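Fotport — Gallery: pens back in the cup

Posted by Celina Kurek, Jun 14, 2026

Clearing a desk surface of loose pens is a short job with few parts: a surface, a container and the pens. The last three pictures on this page show one white table with a paper cup as the container. Larger versions are held under the gallery number, 396. Notes on the table, the cup and the pens follow the pictures.
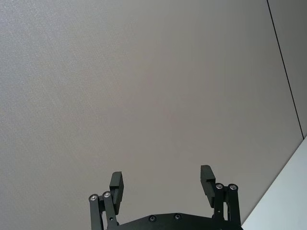
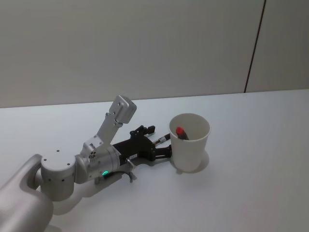
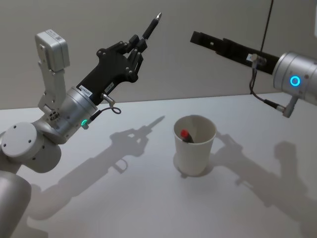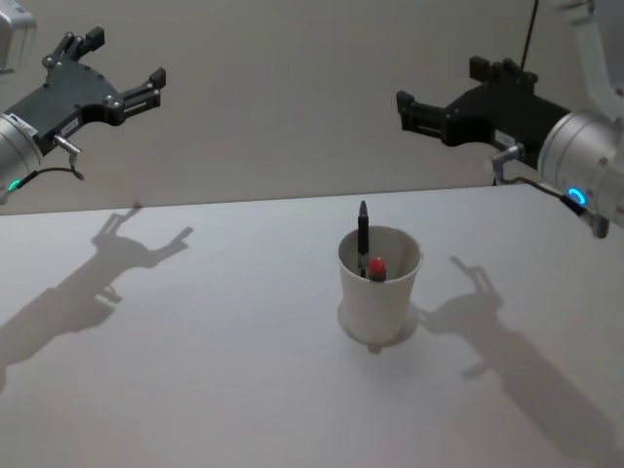
Grey panelling, then the white paper cup on the table in the second, third and fourth pictures.

Panels

The background is plain grey panelling with a thin dark seam between two panels. The seam is clear in the first two pictures. The adjoining panel to the right of it is close in tone to the main one, marginally lighter in places. Panels of this kind are easy to live with behind a work table. They reflect little, and a white cup or a coloured cap stands out against them at a glance.

Table

The top is matte and off-white, and under soft light it reads as pale grey. Shadows fall on it, soft in the second picture and distinct in the fourth. A matte top is the better choice for this sort of work — gloss gives back every lamp in the room, and pens roll further on it. For a shared table we use these rules:

Wipe with a damp cloth, then a dry one.
Ink marks: a little alcohol on cotton, tested first at a corner.
No abrasive pads.
Keep the cup at least a hand's width in from any side.

Cup

A plain paper cup, slightly wider at the rim than at the base. It weighs next to nothing, and a single long pen leaning on the rim can pull it over. The usual remedies are a few coins or a disc of thick card glued underneath. Radosław Wasilewska tried dry rice and does not recommend it, as the grains get into the caps. Two cups, one inside the other, stand more firmly than one and keep their shape longer. The rim goes soft after a few weeks of daily use, at which point the cup is thrown away and another taken from the stack.

Our cups come from Tokarz in cartons of 192. A carton was opened in January and is still in use.

Pens and markers

In the third picture the cup holds a marker with a red cap, and a black pen is still out of it. In the fourth there are two markers in the cup. Practice differs on which way up a marker should stand. Water-based markers may be stored upright with the cap at the top if they are used often. If they sit for long periods, lay them flat in a tray so that the ink stays even along the felt. Ballpoints are less fussy and can go in either way.

A cup this size should take no more than 8 pens. Past that number they wedge against each other, and taking one out lifts the cup with it. Chaimae Slaoui's method for a larger set is one cup per type, with the type written on the side in pencil. Pencil can be rubbed out when the contents change.

Order of work

1. Clear everything from the table except the cup.
2. Place the cup near the middle, within reach from both sides.
3. Check each cap. A loose cap is pressed home before the marker goes in.
4. Lower the pen in close to vertical. Let go when the end touches the bottom.
5. Space the pens so that their weight is spread round the rim.
6. Test anything that looks dried out on scrap paper and discard it if the line breaks.

Step 4 is the one most often skipped. A pen dropped from above the rim will usually land in the cup, and will sometimes take it over.

Related galleries

Drawers and dividers (Aniela Sowa)
Cable ties and small boxes (Bożena Nowakowski)
Festia shelving, before and after

Corrections to the notes can be sent through the contact form; please quote the gallery number. Comments on this page are closed.

Page views: 2,652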